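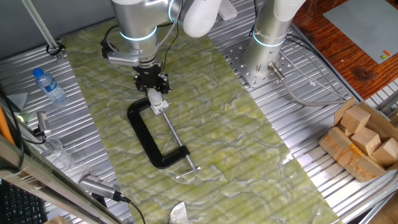 Figure 1. Gripper above the C-clamp on the green-and-white mat.

Collecting Grasp Examples for a Learned Policy
Ye-rin Hyun, Ju-won Do, Deok-su Choo
Progress report, Sat 27 April

Our part of the Nurnaswood project is the data. The policy learns from recorded examples, so we drive the arm by hand through a task and save the joint positions along with the video. In March we only used wooden blocks. The C-clamp was added because it is harder to hold: the screw, the T-handle and the curved body all need a different approach.

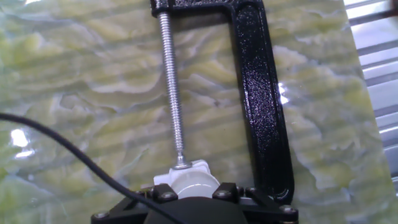 Each example is saved with the wrist view and the fixed view on the same clock. Our first script let the two drift apart on long recordings, and Deok-su rewrote it to stamp every image when it arrives. We threw out 141 examples made with the old script.

The clamp is put down at a new angle before each recording. The operator closes the fingers, lifts, sets it back on the mat and opens. Failed grasps are kept but labeled.

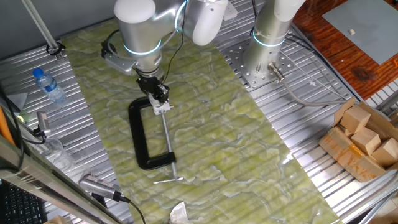 We now have 1,005 usable examples against a target of 1,000. Ye-rin checked the labels and found 7 that were wrong, all of them slips marked as good grasps. Those have been fixed. Training starts next week on the lab machine.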